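Velwood Estate Laundry and Drying Rooms: Interim Report to the Skavine Housing Fund
Prepared by Prakash Shetty, April 23, 2018

1. Position against plan
The grant covers humidity control in the shared drying rooms at Plesalow and Kurian. Extract fans and humidistats are fitted at Plesalow. Ducting at Kurian is in place but not yet connected, pending a revised electrical certificate. No change to the agreed scope is requested.

2. Monitoring
Loggers at Plesalow have returned 918 valid hourly readings; a further 253 were rejected after a sensor drifted out of calibration. The replacement sensor was checked against a salt reference before installation. Fans are set to start at 50 per cent relative humidity. This setting causes short cycling overnight and a wider switching band is under test.

3. Indoor drying
Tenants continue to dry small items in their flats, and the moisture released there is outside the reach of the extract system. The guidance leaflet will cover spacing on clip hangers and airers.

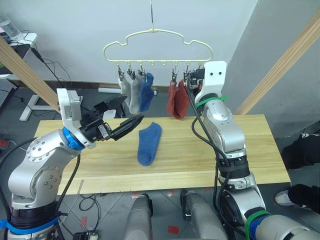

Socks on a clip hanger, with one on the table.
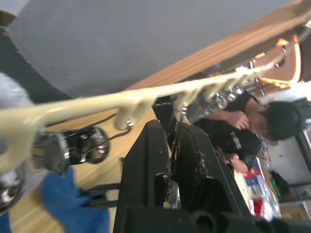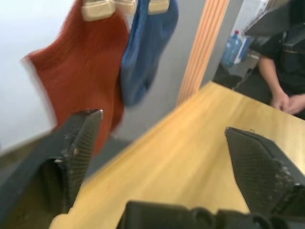
The leaflet text is with the tenant liaison office for comment. It will also give the opening hours of both drying rooms and the procedure for reporting a failed fan.

4. Expenditure
Spend on controls to date is £717 below the profile, owing to the late Kurian connection. The sum is committed and will be drawn in the next period.

5. Outstanding items
Electrical certificate, Kurian: awaited from the contractor.
Door seals, Plesalow: two to be replaced.
Final readings: to be submitted in July with the closing account.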